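3.2 Sorting errors and the length of the shift

The second part of the study looked at how sorting errors at the Bollham reuse depot changed over a working day. Staff there separate donated household goods by hand into items for resale, items for repair and items for scrap. Earlier work by Manalastas and Grimshaw treated the error rate as fixed for each worker. Our records suggest that it depends on the time since the last break — and, to a lesser degree, on the mix of goods in the load.

We followed 12 workers for six weeks. Each load held 200 items, and every load was checked again by a second sorter who did not know the first result. A disagreement between the two was settled by the shift lead. Work surfaces and bins were left as the workers had arranged them (Figure 4).

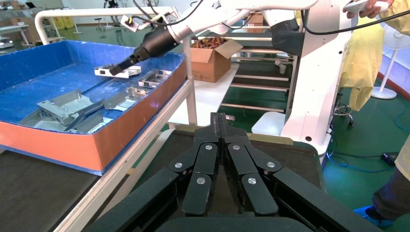 Figure 4. Bin beside a work mat.

Errors were lowest in the first 80 minutes after a break and rose after that in both the morning and the afternoon. Most were repair items sent to scrap. The opposite mistake was rare, and it was confined to small kitchen appliances, where damage to a cord or plug is easy to miss. Workers with more than a year at the depot made fewer errors overall, but the rise toward the end of a session was nearly the same for them as for newer staff.

Loads collected from the Fourie site were harder to sort than those from Hovlow. They contained more mixed boxes, and the paper labels had often come off. When we compared only the loads from Hovlow, the effect of time since the last break was smaller but still present. Wednesday loads were left out of this comparison, as the depot closes early on that day.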